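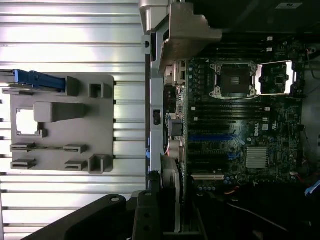

By Faizal Govindasamy

Good news for anyone who stayed up far too late finishing The Lamp at Kurkel: there's a second book, and it has a title! Resholm Press has announced that The Road to Lurkness will be out in paperback and e-book later this spring, with the audio edition to follow.

The new novel picks up 10 years after the first one closed, and it belongs to Hannelore Greco, the younger sister who left on the ferry and never wrote home. (I have wanted her story since chapter 2.) She comes back to run her aunt's bakery and finds that the man renting the upstairs rooms is the same one she once promised to marry.
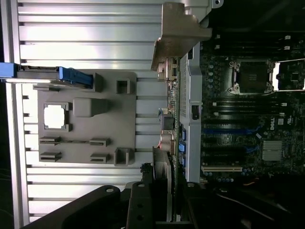 Last updated: April 11, 2022

Resholm has put the first 30 pages up as a free sample, and I read them over breakfast with my toast going cold. The faith thread is gentle, the village gossip is a delight, and there's a church supper that had me laughing out loud.

A blog tour starts at the end of the month, with 68 signed copies to give away along the route, plus a short prequel for newsletter subscribers. Our own stop will have a review and a longer excerpt, so please come by and tell me which Greco sister is your favorite!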